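Jokance fund, is the fee too high?

ljansen_b
I have read the notice of the new Jokance bond fund two times. The minimum is 2250 dollars and the yearly fee is not small. Is it better to wait until May?

trummer_fan
Wait for what? I bought 200 shares on the first day.

ljansen_b
I would like to see first how it trades.

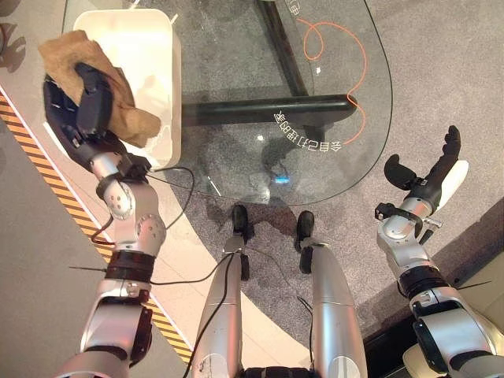 My broker, Brolberg, also takes a commission on each order, so small purchases are expensive for me.

rdonnelly
I disagree with trummer_fan. Read the fee table first.

3 shares | 4 comments
Back to top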